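Set Walk Checklist - "Pludmont," Season 2 Apartment Stages
Comments from the standby props desk

Season 2 of Pludmont is back in the apartment, and what a set it is! The new build has a working kitchen, a balcony and a hallway long enough for those slow walking shots the show does so well. It also has a lot more to trip on than last year. Do the walk before the crew call and again after lunch, and write down what you find, even when it is small.

FLOORS AND WALKWAYS

Cables taped or under ramps, full length of hallway - OK
The grips did a lovely job here. One ramp near the balcony door slides if you step on its corner, so it needs fresh tape.

Exit path clear behind the bedroom wall - FIX
Two flats were leaning in it at the morning walk. They were moved before rehearsal, but please don't let that spot turn into storage again.

Balcony rail tight, no play - OK
The rail is bolted at 8 points and I pulled on every one. The drop to the stage floor is short, but the actors lean on that rail hard in the argument scene (wait until you see it, it's terrific).

KITCHEN

Gas line off at the stage valve when not shooting - OK

Knives swapped for dulled doubles - OK
The real set stays locked in the props cart. Sign for it if you need it for an insert.

Breakaway glasses counted and marked - FIX
We should have 16 and the box holds 10. The count sheet hasn't been filled in since the pickup shots. Check the sink, the balcony and the trash before ordering more.

BEDROOM AND HAND PROPS

Small items kept together between setups - OK
Earrings, hair ties and the rest go missing faster than anything else on a show like this, and a bead underfoot is a real fall hazard on the painted floor. Trays and baskets work great.

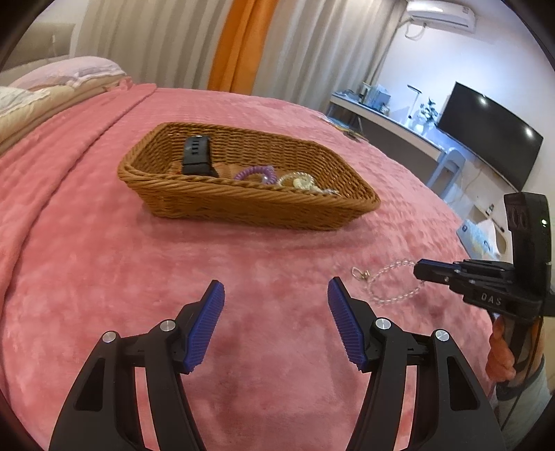 Wicker basket and bead bracelet on the pink blanket.

Bracelets and necklaces checked for weak cord - OK
Give each strand a gentle tug before it goes to an actor. If it gives, it goes to repair.

Bedside lamp cord and plug - FIX
The plug runs warm after a long take. Swap the lamp for the spare on the Rovix shelf until the electricians have opened it up.

STUNT DAY ADDITIONS

Pads under the hallway rug, edges flush - not checked
Waiting on the pads. They are with the Zadari unit until 4 p.m.

Obi harness, buckles and stitching - OK
Stunts signed their own sheet for this one and a copy is in the binder. Beautiful gear, and they look after it.

First aid kit and eyewash stocked - OK
Eyewash is good through September. Put in for the new bottles now.

OPEN ITEMS

Exit path, glass count, lamp plug, hallway pads. Put your initials next to each one as it closes and leave the sheet on the clipboard by the stage door.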